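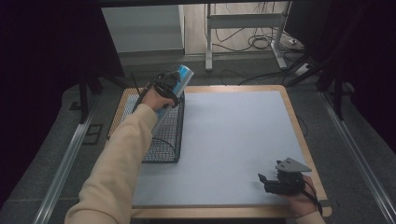 Mustitz, 11 Sep 2023

Oven 2, temperature survey after the door seal change

Kauko fitted the new seal last week and the oven has been cycled twice since, both times empty. The old seal had gone hard along the hinge side and there was a brown line on the outer skin where it had been leaking. New seal is the Szalai profile, cut to length and butt-jointed at the bottom center. The joint is tight cold. I want to look at it again once it has taken a set.

Purpose of today's run: find out whether the control thermocouple and the load still agree, and whether the back corner is still the slow one. Vija has varnished coils waiting and will not release them on the old survey.

Setup

Nine thermocouples, type K, glass braid, all from the same reel. One at each corner of the upper shelf, one at each corner of the lower shelf, one in the middle of the lower shelf wired to a steel block. The corner junctions stand 50 mm in from the walls and are held off the shelf with ceramic beads so they read air. The block reads slow on purpose and is there to stand in for a coil.

Leads come out through the side port, packed with wool. Last time they were brought out under the door, and I suspect that accounts for a good part of the front-left result in the old survey. Do not compare the two front-left figures without keeping this in mind.

Logger is the Binitel. Žydrūnas checked all nine channels in ice water before we started. Channel 6 read high by a little under one degree and was still high on a second dip. Swapped the thermocouple for a fresh one, same offset, so it is the channel. Moved that lead to channel 10 and left 6 blank. Anyone opening the raw file will see a dead column; that is why.

Run 1

Setpoint 200 °C, fan on high, vent a quarter open, shelves otherwise empty.

Overshoot on the controller display was 205 °C, one time, then it came down and sat on setpoint. The upper shelf air followed it closely. The lower shelf lagged on the way up and settled slightly below the upper. Back right lower was the last corner to come in, same as before the seal change, but by a smaller margin.

The block took 71 minutes from door closed to within two degrees of setpoint. Our cure sheet starts the clock when the controller reaches setpoint, so for anything with mass the part is spending a good deal of its cure time still climbing. Diane raised this in spring in connection with the Huston batch, and we answered that the schedule had margin in it. It may have. We never measured how much, and the block result suggests less than we said.

Front left is now unremarkable. Either the seal fixed it or the lead routing did. I cannot separate the two from this run and do not plan to spend another day on it.

Run 2

Same setpoint, fan on low. Darius asked for this one, as the night shift has been running low fan on account of the noise.

Spread between upper and lower shelves got noticeably worse and stayed that way through the soak. No overshoot. Block still climbing when I ended the run, so there is no soak time to quote for low fan. I would not accept a cure done this way and have told Darius so. He will put a label on the fan switch.

Controller notes

The proportional band looks wide. Somebody has retuned it at some point and there is nothing in the book. Current values copied to the inside cover before I touched anything, and then I did not touch anything. A retune should be its own job with its own survey afterward.

Control thermocouple sits high on the left wall, in the fan discharge. It sees the hottest air in the box and always will. Moving it down would help the lower shelf and probably make the overshoot worse. Leave it.

Over-temperature cutout was tested by lowering its limit until it tripped. It tripped clean, latched, and needed the manual reset as it should. Limit put back where it was and the cover screw sealed with lacquer.

Bench

Consumables for the side table are going in the black wire basket until the cabinet door is rehung. Anything pressurized stays out of the oven room entirely, full or empty. Glass wool is down to the last bag.
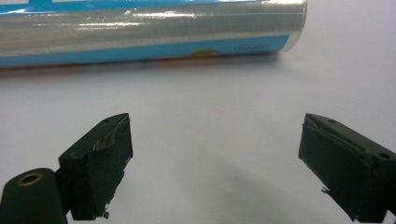 Proposed change to the cure sheet

1. Start the cure clock from a thermocouple on the load. If the batch has no place to tie one on, use the block and put it on the lower shelf, back right.

2. Fan on high for all cures. Strike the line that allows low fan for light parts. It was written for Oven 1, which has baffles.

3. Nothing on the lower shelf within a hand's width of the back wall. Blocking the return there is an easy way to undo everything above.

4. Record the time to temperature for each batch, in the margin if there is no box for it. After a few batches we should be able to say what the real margin is.

Vija has read items 1 to 3 and has no objection. She wants item 4 to have a proper box. Fine by me, but the form is hers to change.

Open

Logger channel 6 — send out or live with it. Žydrūnas prefers to live with it until the annual check in October.

Door seal joint, inspect hot and cold after ten cycles. Kauko.

Repeat Run 1 with a full dummy load. The empty result is the easy case. We have scrap cores enough for both shelves if they have not been thrown out; ask Diane before ordering anything.

Find out who retuned the controller, and when.

Oven 2 released for coils on high fan, load thermocouple required, pending the dummy load run. Raw files are in the survey folder under the oven number, Run 1 and Run 2 separate.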